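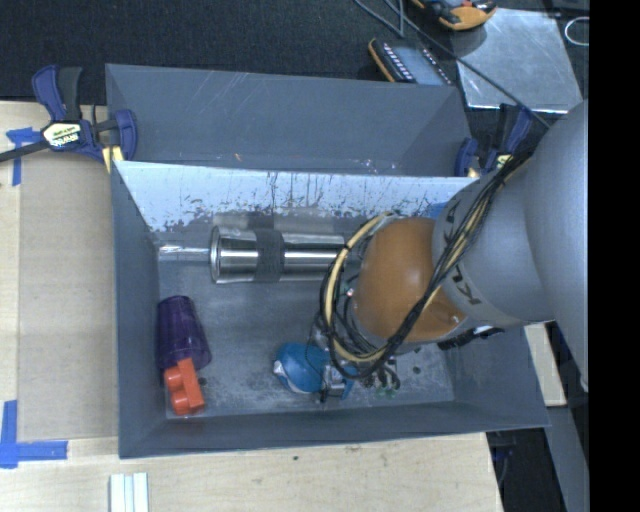
Tumbler lid smells like old coffee no matter what

Print this page | E-mail to a friend
Last updated: Feb 1, 2026

I've had a steel travel tumbler since November. The cup is fine. The lid smells like a diner that closed in a hurry. Dish soap did nothing. Do I need a new lid?

posted by maihi_329

Pull the rubber ring out of the lid. Yes, it comes out. Soak it overnight in warm water with a spoonful of baking soda, and let it dry all the way before you put it back. You may not enjoy what you find under there.

posted by prurik

mine did that so i switched to tea. now it smells like tea

posted by Prosuton2953

What she said about the ring. Skip the bleach.

posted by gravelroad200

Contact us | Copyright Pranport Household Help | Back to top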